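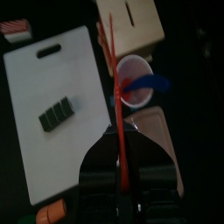
The kitchen arm in Otlow: what has changed since May

Many of you have asked how it goes with the robot in our Otlow kitchen, so I will use my place in this newsletter to tell it from the side of the people who work there.

First, some background for new colleagues. Stolovik prepares nearly 1,000 lunches each working day, and 300 of them are finished by hand at the small-portions bench. These are skewers, side cups and tasting boxes. It is the work which most of us like the least. You stand in one position, you hold a thin stick, you put small pieces in a straight row, and after two hours the thumb hurts. The arm from Padard was bought for this bench only.

At the moment it is still learning. It practices with training pieces, not with food: small dark green cubes in a row on a white cutting board, a long red stick, a cup with a dark blue utensil in it. The gripper holds the stick upright, and this was more difficult than we expected. In the first weeks it dropped so many sticks that the morning shift kept a bucket beside the bench. Now it drops fewer, but I would not call it fast. A trained person is still quicker with skewers, and I think it will stay so for a while.

What changes for us? Two colleagues from the bench have moved half of their hours to the arm. They set out the pieces, start each round and write down where the grip went wrong. They keep the same pay grade, and this was agreed in writing before the arm came through the door. The other half of their hours is at the bench as before. The rotation for everybody else is shorter, from two hours to 75 minutes, and I hear only good words about that.

Some things are not good yet. The arm takes the place where we used to put the trolleys, so the passage to the cold room is narrow. The signal tone is too loud — we have asked Padard to change it and we are still waiting. And several people feel that they are not informed enough about what comes next, which I understand.

The Nygård kitchen will get its own arm only after we have done 400 rounds in Otlow without a stop. If you work in Nygård and want to try it before that, come by after 2 p.m., when lunch is out and the bench is quiet. Please bring your own safety shoes.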